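4 Greiferpaar einrichten und prüfen

Dieser Abschnitt gilt für die handgeführten Parallelgreifer der Baureihe Cluretance. Die Arbeiten dürfen nur von eingewiesenem Personal durchgeführt werden.

4.1 Sichtprüfung der Backen

1. Greifer ausschalten und auf einer ebenen, sauberen Fläche ablegen.
2. Silberne Gelenkbolzen beider Backen auf festen Sitz prüfen. Lose Bolzen nicht nachschlagen, sondern ersetzen.
3. Blaue Fingerauflagen mit einem fusselfreien Tuch abwischen. Auflagen mit Rissen oder abgeflachten Rippen austauschen.

VORSICHT
Quetschgefahr zwischen den Gelenkstangen. Beim Schließen nicht in das Gestänge greifen.

4.2 Probegriff

4. Einen leichten, formstabilen Gegenstand wählen, vorzugsweise eine Faltschachtel.
5. Backen beidseitig in gleicher Höhe anlegen und langsam schließen.
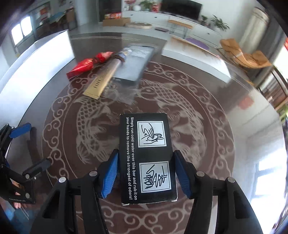
6. Gegenstand anheben und 8 Sekunden halten. Rutscht er ab, die Auflagen erneut reinigen und den Probegriff wiederholen.
7. Gegenstand ablegen und den Vorgang mit dem zweiten Greifer durchführen.

Hinweis: Spiegelnde Tischflächen können die Bildaufnahme beeinträchtigen. Bei starkem Lichteinfall ist das Fenster abzudunkeln – dies gilt auch für kurze Prüfläufe.

4.3 Öffnungsweite abgleichen

8. Backen vollständig öffnen. Zwischen den Auflagen darf sich kein Gegenstand befinden. 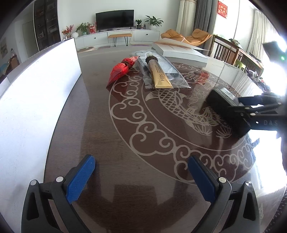
9. Menü »Abgleich« aufrufen und den Endwert speichern. Fehlercode 14 weist auf ein blockiertes Gestänge hin.
10. Backen schließen, Nullwert speichern und den Abgleich für den zweiten Greifer wiederholen.

Die Endwerte sind mit der Seriennummer in das Wartungsblatt einzutragen. Bei wiederholtem Fehler ist der Greifer an die Firma Rakus, Abteilung Instandsetzung, einzusenden.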